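FOR IMMEDIATE RELEASE

Elesness opens its Padlock Library in June, with free loans for lockers, sheds and bikes

Borrowing a padlock will soon be as easy as borrowing a book. Elesness, the neighborhood lending room on the ground floor of the old Moser building, is adding padlocks to its shelves in June, and we could not be happier about it. Anyone with an Elesness card can walk in, pick a lock that suits the job, try the key, and take it home the same afternoon.

The idea came from the front desk. People who borrow our garden tools, camping gear and cargo trailers kept asking the same thing on their way out: "You wouldn't have a lock to go with this, would you?" We didn't. Meanwhile, half the kitchen drawers in town seem to have a padlock in them with a key that may or may not fit. So last winter we put out a box by the door and asked for both, locks with keys and locks without, and the town answered. We have received 900 padlocks so far, and the box is still out!

"I thought we would get a shoebox full," said Benvinda Bettencourt, who runs the lending room. "Then a school sent us everything left over from its old lockers, and a family brought in a coffee can that had belonged to their grandfather, every lock with its key tied on with string. I love that can. I kept the string."

Every donated lock goes through the sorting room before it reaches the shelf. Sorting happens on the worktop with the butterflies and flowers printed on it, which has had a hard life and shows it, and which everyone here would defend with their bare hands. Locks are matched with keys, opened, closed, opened again, and given a place in the catalog.
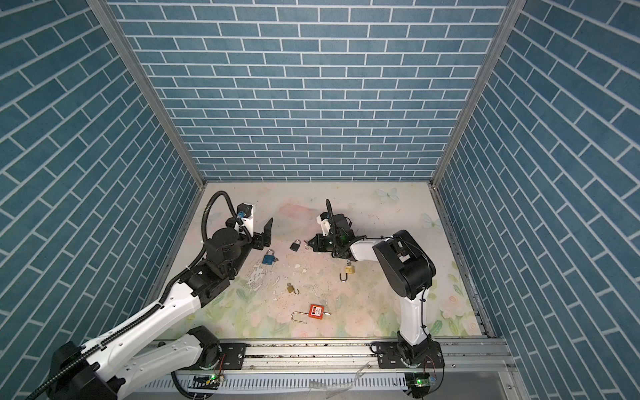
Matching is the slow part, and also the part people get hooked on. A loose key gets tried first in the locks of its own size and then in anything that might take it. When a shackle is stiff, it gets a little dry graphite and a second try the next day. Locks that still won't open go into a separate tray for Balthasar Egger, a retired locksmith who comes in most mornings at 10 and has a very calm way with rust.

"A padlock is a small machine and most of them want to work," Egger said. "Dirt gets in, somebody adds cooking oil, the oil gets sticky, and then they say the lock is broken. Please don't use cooking oil. I clean it out, I try the key, and often that is the whole repair."

How borrowing will work

Padlocks can be kept for 4 weeks and renewed once if nobody is waiting for that size. Each card holder may have up to 2 out at a time. There is no fee and no deposit. Each lock is lent with its own key, and we ask that the two come back together, with the key in the lock or on its ring.

The shelf will be arranged by use, so there is no need to know the right words when you come in. Small locks suit luggage, toolboxes and gym lockers. Medium ones do well on garden gates and storage bins. Long shackles are for thick hasps and for anything where a short one won't reach around the bar. Staff will be happy to hand over a few so you can feel the difference, and we suggest bringing a photo or a quick measurement of whatever you want to close.

One thing we want to be clear about: these are everyday locks for everyday jobs. A borrowed padlock is fine for a shed full of flowerpots. For an expensive bicycle left outside overnight, please talk to us first, or buy a lock made for that.
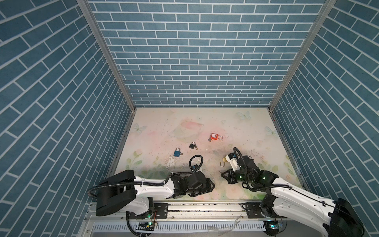
The catalog itself was put together by Rosalía Urquijo, who also designed the borrower's cards. She chose to list the locks by color and size first, after watching people at the desk describe what they wanted. "They say 'the red one' or 'a little black one,'" Urquijo said. "So that is how you search. The maker and the measurements are in there too, for those who care about such things, and some people really do."

Lessons for beginners

Along with the loans, Elesness will hold a short class called Know Your Padlock. Grethe Vigfúsdóttir will teach it in the sorting room, with real locks on the table and time for everybody to handle them. The class covers choosing a size, cleaning a sticky keyway, storing spare keys and telling a worn key from a worn lock. It runs one evening in June, starting at 6:30 p.m., and children are welcome if they bring an adult. Bring your mystery keys! Vigfúsdóttir has promised to try every one of them.

Still collecting

We are still glad to have padlocks of any size and condition, and keys of any kind that look as if they belong to one. Long shackles are what we need most. Combination locks are welcome if you remember the combination; please write it on paper and tape it to the back. We can't take door locks or car keys. Locks past saving go to a metal recycler.

Shelving for the Padlock Library was given by Batomico, and the key tags were printed by Dradis. Our warm thanks to both.

About Elesness

Elesness is a lending room for household and outdoor things, open to anyone who lives or works in town. Cards are free and can be made at the desk while you wait.

Press contact: Cirilo Manríquez, Elesness front office. Visits to the sorting room can be arranged in the mornings.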